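2021-05-07
Lejla Golob

4. Labeling the storage bins

Do this before you load any shelves. Much slower afterward. You need the blank label cards from the Morkholm kit, plus markers. Two colors is enough, red for fragile, purple for everything else.

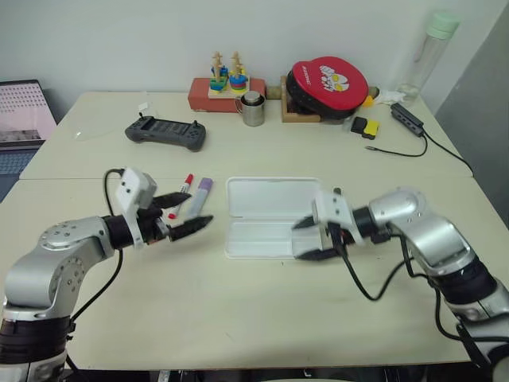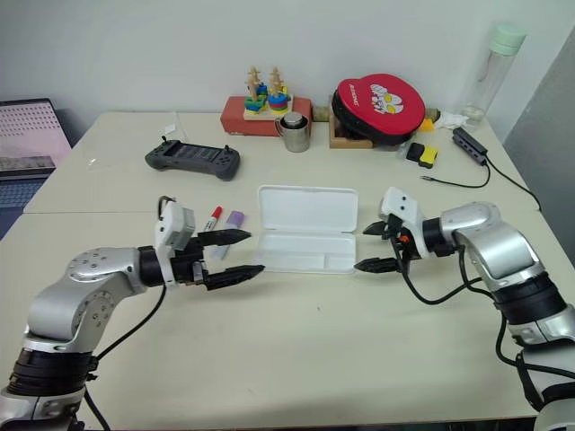 4.1 Writing the cards

1. Take one card per bin. Kit has 66, spares included.
2. Write the bin number large, top left. Contents under it, one line only.
3. Let the ink dry a minute. Smears otherwise.
4. Slide card into the holder, text facing out. Push untill it clicks.

Note - bins 415 and up use the narrow holder. Trim the card along the dotted line first.

4.2 Placing the bins

1. Heavy bins on the bottom shelf. Max load 700 lb per shelf, evenly spread.
2. Leave a finger gap between bins.
3. Copy each number to the shelf list. Nikola Vasić keeps the master copy, send him yours when done.

CAUTION: do not write on the bin itself. Ink will not come off teh plastic. Alcohol makes it worse.

Missing holders - ask Viorica Đorđević, she orders from Tradeck. Next order goes out in July.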